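Home | Modules | Handouts | Reading | Contact

Work and Automation, Handout 6
Automation in the office: what changes for staff

Most of our cases so far have been factories and warehouses. Today's is a support office. Salent brought machines into its Gedbridge site in March to take over carrying, tidying and simple desk jobs. The site has 600 staff.

Points to note from the case:

Job content. Few posts went. Tasks moved between posts – porters now spend much of the shift clearing routes and reporting faults, work that was not in their job descriptions.

Pay. Grades stayed the same for the first 2 years under the site agreement. Staff argued that minding a machine is skilled work and should be graded as such.

Pace. Clerks said they were interrupted more often, mostly by small stoppages.

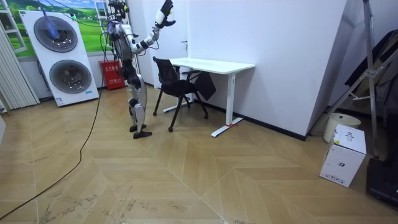
Workplace layout is often left out of the costings. A room set up for people has to be looked at again once a machine is on its feet in it. A cable trailing over the floor is a trip risk, and a chair standing out from a desk takes up space that a raised arm or a step may need. Ask who checks these things, and whether the time is paid.

For the seminar: read the Gurninthorpe agreement and write one page on who should decide when a task is handed over. Bring 2 copies.

Related handouts
Handout 5: Warehouse picking at Gatchalian
Handout 7: Training and regrading
Reading list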